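COMUNICADO DE IMPRENSA
Para divulgação imediata

Plavero abre portas na segunda-feira: robôs à mesa, público à volta

Dia aberto no pavilhão da Grube, das 10h às 18h. Entrada livre, inscrição recomendada. Demonstrações de hora a hora, última às 17h.

A Plavero, empresa de automação para cozinhas coletivas, recebe na próxima segunda-feira escolas, clientes, imprensa e curiosos no pavilhão da Grube. É a primeira vez que o Tidside, o sistema de manipulação de alimentos e loiça da casa, trabalha à frente do público. Sem vidro pelo meio, só uma fita no chão.

«Mostramos o sistema a trabalhar, com falhas incluídas», diz Sofia Rebelo, diretora-geral. «Quem vier vai ver o robô hesitar. Vai ver repetir. Faz parte.»

O programa da manhã é dedicado às escolas. Três turmas confirmadas, mais uma em lista de espera. Demonstração curta, vinte minutos, depois perguntas. À tarde, sessões mais longas para profissionais de refeitórios, hospitais e hotelaria, com passagem pela bancada de testes e conversa com a equipa técnica.

Na bancada, tarefas simples: pegar, deslocar, pousar na taça, voltar ao início. Parece pouco. Formas irregulares, superfícies lisas, peças pequenas junto umas das outras, é aí que um braço automático costuma perder tempo. A equipa de Timo Ostermann, responsável pela manipulação, registou 2000 ciclos completos nos últimos testes internos, 436 deles com peças que o sistema nunca tinha encontrado.

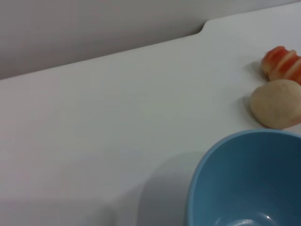
Mesa de trabalho do Tidside, vista da câmara do punho: taça azul e duas peças pequenas, uma às riscas vermelhas e brancas, outra bege e arredondada.

Os visitantes podem escolher a ordem das peças e mudar a taça de sítio entre tentativas. Não é preciso saber programar. Damilola Garba, que coordena as demonstrações, pede apenas que ninguém passe a fita enquanto o braço estiver em movimento, e que as mochilas fiquem no bengaleiro.

O Tidside corre com software de planeamento desenvolvido em conjunto com a Gedcombe, parceira do projeto desde o início. Daniyal Zaidi, da Gedcombe, apresenta às 15h uma sessão sobre visão a curta distância, ou seja, o que a câmara do punho vê e o que lhe escapa. Em inglês, com tradução. Lugares limitados na sala pequena.

«Um refeitório não é uma fábrica. As coisas mudam de sítio a toda a hora, e o sistema tem de acompnhar», afirma Asger Lykkegaard, engenheiro da Plavero, que vai estar na bancada todo o dia.

A área de demonstração ocupa parte dos 1070 metros quadrados do pavilhão. Acesso para cadeiras de rodas pela porta lateral. Cafetaria aberta até às 17h30. Estacionamento gratuito nas traseiras, entrada pelo portão da Grube (o portão principal fica fechado a viaturas).

Para a imprensa: acreditação à porta a partir das 9h30. Captação de imagem permitida em todas as sessões, exceto nas turmas escolares, onde é preciso autorização prévia. Entrevistas com Sofia Rebelo e Timo Ostermann entre as 12h e as 13h, por marcação. Quem quiser filmar junto da bancada deve avisar até sexta ao fim do dia, o espaço é curto e os tripés atrapalham a passsagem.

Inscrições no sítio da Plavero, secção Dia Aberto. Grupos com mais de dez pessoas: contactar diretamente Damilola Garba.

Contacto de imprensa
Gabinete de comunicação da Plavero
Pavilhão da Grube, receção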